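Moving the site off Vaven

September 2019

I have been building small websites for other people since before my kids were born, and I still put off my own. The old one ran on Vaven for years. It did the job. Then the renewal notice came in and the price had gone up to 549 for the year, for a site with a contact form and a page of past work. So I spent most of the summer evenings moving it somewhere else.

These are my notes on how it went, mostly for people who run a one- or two-person design shop and are thinking of doing the same.

The first thing I did was make a list of every page. I thought I knew what was on my own site and I was wrong. There were landing pages for services I stopped offering long ago, a holiday greeting from some December that was still being indexed, and a price sheet with numbers I would be embarrassed to honor now. I kept 10 pages. Everything else got redirected or dropped.

The second thing was the copy. I had written it in the voice I thought an agency was supposed to have. It said "we" all over the place when it was just me and, on good months, Olga. It said "solutions." I took all of that out and wrote down what I do: I design logos and small sites for local businesses, I set them up, and I answer the phone when they break. It took three drafts to get it that plain.

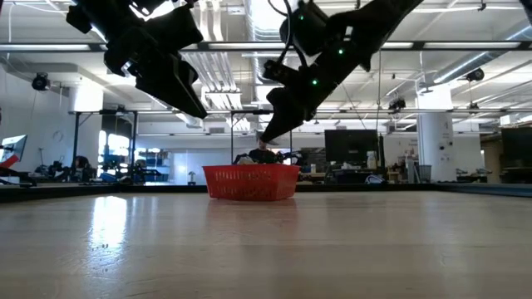

Saturnino Alcaraz wrote in to say that he went through the same thing with his own portfolio and that cutting the copy cost him no leads at all. In his case the calls got shorter, he said, as people already knew what he charged and what he didn't do. He also thinks I should have kept the old price sheet up as a warning to myself.

I don't plan to do that, but the point about calls matches what I've seen so far. I used to spend the first part of every call explaining that I don't run ads or manage social accounts. Now there is one line on the services page that says so.

For the new platform I looked at two. Plilteo was the one most people I know seem to use. The editor is quick and the templates look good on a phone. What put me off was the export. You can get your text out, but the images come down in one folder with the names changed, and you have to match them up again by hand. I have done that once for a client and I don't want to do it for myself.

Nordin was slower to learn. The settings are in places I would not have put them, and the help pages assume you have read the other help pages. But it gives you plain files, and you can take them with you. I pay 200 for the year including the domain. That settled it.

The move itself went fine except for two things. The first was email. My mail had been set up through Vaven and I had forgotten that, so for most of a day anything sent to the shop address bounced. If you do this, check where your mail records are before you touch the domain. Write them down on paper. The second was the contact form, which looked like it was working and was sending everything to an address I closed years ago. Olga Ortuño found that one. She filled out the form asking for a quote on a logo for her cat and then called to ask why I hadn't answered.

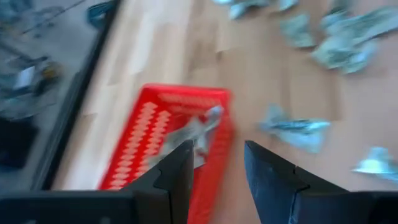

On branding, I went back and forth about a new logo. Clients expect a designer to have a fresh one, and mine is a wordmark set in a typeface that was already old when I picked it. I drew a lot of versions. In the end I kept the wordmark, fixed the spacing between two letters that had bothered me forever, and changed the color from a blue everybody has to a dark green. I printed 100 cards at Birkska to see how the green held up on uncoated stock. It came out a little darker than on screen – close enough that I'm using them.

The cards were the cheapest part of all this and the part people comment on most. I don't know what to make of that.
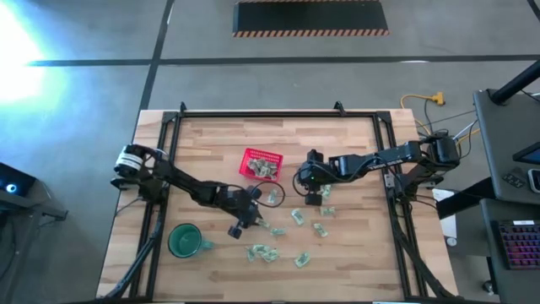 I also set up a simple backup, something I tell every client to do and had never done. Once a week the whole site gets copied to a drive in my desk. The job takes less time than making coffee. I tested it by restoring the site to a spare folder and clicking through every page, and one of the pages came up with no style sheet. The path was wrong. It would have been a bad thing to learn after a crash.

Still on the list: the case studies. I have four written and they all sound the same, so I'm going to ask the clients if I can use their own words for parts of them. Two have said yes. The bakery wants to see it first, and that's fair.

If you find a broken link on the new site, send me a note through the form. It goes to the right address now.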